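Joreo マスキングテープ(黒・和紙タイプ)

店主のひとりごとつき商品ページです。長いのでお急ぎの方は下の仕様だけどうぞ!

わたしがこのテープを使いはじめたのは1月、手帳の月間ページに線を引くのがめんどうになったのがきっかけでした。定規を当ててペンで引くと、最後の一本でかならずにじむんですよね……。で、細いテープを貼ってみたら、あっという間に枠ができてしまって。それ以来、うちの机にはいつも転がっています。

黒といってもいろいろあって、以前扱っていたSarikのものは少し青みがありました。あれはあれで好きだったんですが、白い紙に貼るとちょっと冷たい感じがするというお声もあって。Joreoの黒はもうすこし墨っぽい、落ちついた色です。つやは控えめで、上から白のゲルペンで字も書けます(乾くまで少し待ってくださいね)。

粘着は弱め。ノートやコピー用紙ならゆっくりはがせばだいじょうぶですが、新聞紙や薄い和紙はけばだつことがあるので、端っこで試してからにしてください。壁紙に直接貼るのはおすすめしていません。窓ガラスの結露がつくところもだめでした、翌朝ぜんぶ床に落ちていました(笑)

常連のAbimbola Olatunjiさんは、お子さんの時間割をこれで作っているそうです。紙を並べて、すきまをテープで区切っていくだけ。曲がっても貼り直せるから気が楽、とのこと。わかります!
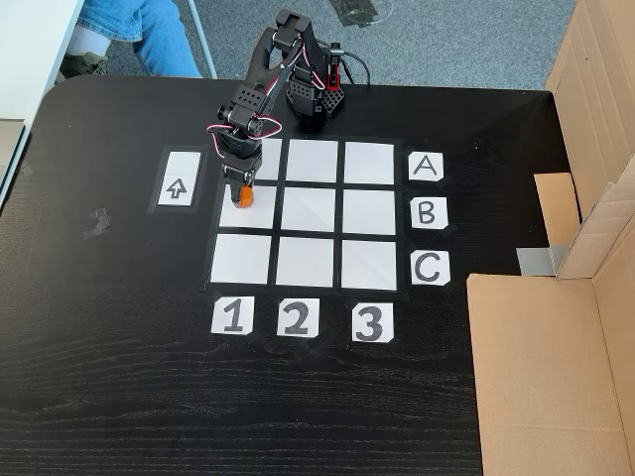
まっすぐ貼るコツもよく聞かれます。引っぱりながら貼ると、あとで縮んで端が浮いてくるので、置くだけのつもりで。長い線は両端を先に決めて、まんなかを指の腹で押さえると曲がりにくいです。切るときはHapetaの小さいカッター台がほんとうに便利なんですが、ただいま入荷待ちです。ごめんなさい。はさみでも切れます。

仕様
色:黒
幅:3ミリ
入数:2巻
素材:和紙、アクリル系粘着剤
価格:400円(税込)
送料:200円(ポスト投函)

幅広タイプはTrorkalonのページにあります。ラッピングに使うならあちらのほうが向いていると思います。開封後は袋に戻して、日の当たらない引き出しへ。側面にほこりがつくと、はがすときに裂けやすくなります。

在庫は店頭と共通なので、入れちがいで売り切れてしまったときはメールでご連絡しますね。

最終更新:2018-07-17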